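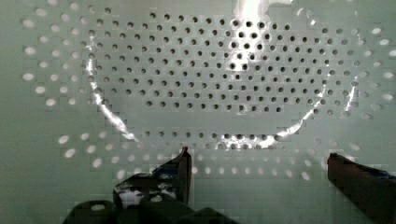 Home News Projects People Contact

Zernen starts gathering see-through objects for its Brustolico learning system

I'm Chih-ming Kwok, and I look after data gathering at Zernen. We've spent most of April teaching our arms about things you can see straight through, and I'm very happy to say the first batch is ready to share with our partners!

Clear lids and dishes are a pain for a robot. The rim shows up as a few bright lines, the glare moves whenever the wrist does, and whatever is underneath carries on showing through the middle. So we put them on a pale green surface full of small holes, which gives the wrist camera a busy pattern to cope with (our learning system, Brustolico, used to get very muddled by it).

The first batch holds 147 examples. In each one a person guides the arm by hand from start to finish, and we keep the wrist view along with the finger positions. We keep the fumbled tries too, marked as such, as Brustolico needs to see what a bad approach looks like. A session lasts around 30 minutes, then we swap people, because tired hands make sloppy examples and we can see it in the recordings.

My colleague Miłosz Zawadzka wrote the labelling tool, Piątek, and he's been patient with my endless requests for new buttons. "I'd like people to label the rim first and argue about the glare later," he says.

Our partners at Erau get the batch first, with the labels and our notes on lighting. We're already recording the second one, this time with two arms going side by side. If you work with clear packaging and would like to send us some awkward pieces, please get in touch through the contact page. The odder the shape, the better!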